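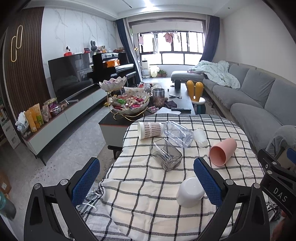
Skistero Two-Finger Gripper, Household Edition
Item 1134 – sold singly or as a pair

Ships with blue textured pads, one spare set of pads and a hex key that you will lose.

What it's for

Cups, mostly. We'd love to tell you the Skistero tidies the living room while you're out. It doesn't, and neither does anything else on our shelves. It closes on a thing, holds the thing and lets go of the thing, and you'd be surprised how much of housework is that, and how much of it isn't.

Our customers are labs, trade schools and a certain kind of stubborn hobbyist. Most of them start with picking up drinking cups after company. It sounds like an afternoon's work. Gyu-bin Seol, who runs our bench in Itow, gave it an afternoon in June and was still at it when the leaves came down.

Where things stand on chores

Standing a tipped cup back up: good, if the cup is stiff and the table is clear around it. Paper cups need a light touch and usually get one. Thin plastic gets squeezed into an oval now and then.

Clear plastic and glass: the grip is fine. Finding the rim is your camera's problem, and your camera will have opinions.

Stacking: fair. Two cups of the same kind, yes. A mixed household set, be patient.

Anything on a tablecloth: slower than on a bare table. Cloth bunches, and fringe gets into places fringe shouldn't. Tape the cloth down for your first trials and take the tape off once you feel brave.

Wiping, folding, sorting candy wrappers from candy: ask us again next year. We said that last year too.

On the shop floor the picture is rosier. Marnix, a small packing outfit that buys from us, runs its pair on a line where every carton is the same carton and arrives facing the same way. Their grippers have a very dull life and do it well. A living room has never once offered the same cup facing the same way.

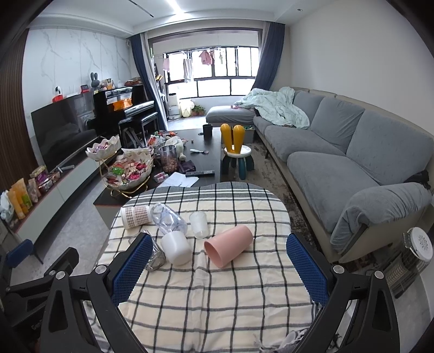
Can it clear a coffee table by itself yet?
Not dependably. With a decent arm, a decent camera and plenty of training runs, it can move cups from a table to a tray at a pace that will make you want to get up and do it. Mixed clutter still needs a person nearby.

Specifications

Fingers: two, black, linked
Pads: blue, textured, replaceable
Payload: 524 g
Weight: 1356 g with mounting plate
Control: wired, Yeon driver board (sold separately)
Rated for: dry indoor use

Please don't put it in the dishwasher. Someone has.

Care

Wipe the pads with a damp cloth after sticky work. Soda is the worst of it, followed by anything a child has had hold of. Check the pivots every 200 hours and tighten any that wobble – snug is enough. Pads that have gone shiny should be swapped, whatever the calendar says.

From customers

"Bought two for the robotics class. The students wanted it to make coffee. It moves the mug to where the coffee is, and we've agreed to call that helping." – Young-sook Sung

"Solid hardware, thin manual. Page on pad replacement is upside down in my copy. Four stars." – Dušan Havlíček

"My wife timed it against our seven-year-old. The seven-year-old won but had to be paid." – Gil-soo Yang

Ordering

Single units usually leave the warehouse within the week. Pairs take longer, as we match them on the bench before packing. For school pricing or spare pads in quantity, write to Hyun-seo Do in sales and mention the item number. Returns are accepted within 30 days if the pads are clean.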